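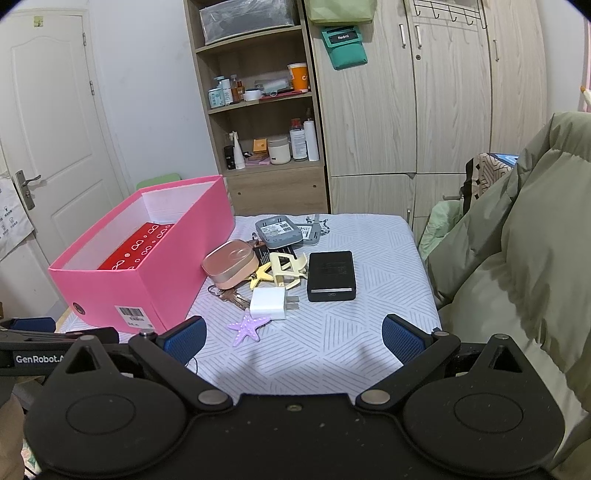 Riet Coppens
Maintainer, Handutside tabletop collection

Handutside: small things on a table

README, last updated April 16, 2020

Handutside is a collection of pictures of the little stuff that piles up on tables: keys, cases, boxes, cards, bits of plastic that came off something bigger. I have loved this kind of clutter for as long as I can remember, and I'm so happy that it finally has a home of its own (and a README!).

What's in it

The current release has 3000 pictures in 3 folders.

boxes/ has open and closed boxes with something in or next to them. The pink box with the white inside and the red printed item lying in it is a good one to start with. Look at the round hole with the metal rim on the front, and the barcode sticker down in the corner. Details like those make a plain box so much easier to tell from its neighbors.

clusters/ is my favorite. These are groups of small objects that touch, lean or overlap. A bunch of keys under the front edge of a rounded pink case, a yellow star up against a pale yellow bracket, a black card or packet behind them both: every one of those gets its own label, even where its neighbor hides part of it.

singles/ is one object per picture, mostly for checking names.

How we label

Each picture has a text file with the same name. One object per line, color first, then shape, then the everyday name if we're sure of it. If we aren't sure, we stop at the shape. "Gray square plastic case" is a perfectly good label, and so is "yellow star-shaped item." Please don't guess what's inside a closed case.

Keys on a ring are one object. A ring with no keys on it is also one object, and it gets its own line. (Hatem Tazi and I went back and forth on this for weeks, and he was right.)

Tablecloths go in the background field. Patterned ones are very welcome! Gray lines on white are great because small pale things get a bit harder to spot, and that is half the fun of sorting through them.

Printed text, barcodes and QR codes are marked as "printed" and not copied out.

Known problems

The word "bracket" is doing too much work. It covers 15 different shapes right now and needs splitting.

Reds and pinks were mixed up in the oldest 1000 label files. Wilma Desmet has been fixing them by hand and hopes to finish in June.

Shiny lids sometimes got labeled "metal" when they should just say "glossy." Send corrections if you find more.

Adding your own

Yes please! Empty a pocket or a drawer onto a table and leave things where they land. Take keys off the pile if you'd like them kept private. Name the files with your initials and a number, write the labels as described, and send the folder to Slamet Sopacua, who merges new sets into the main one.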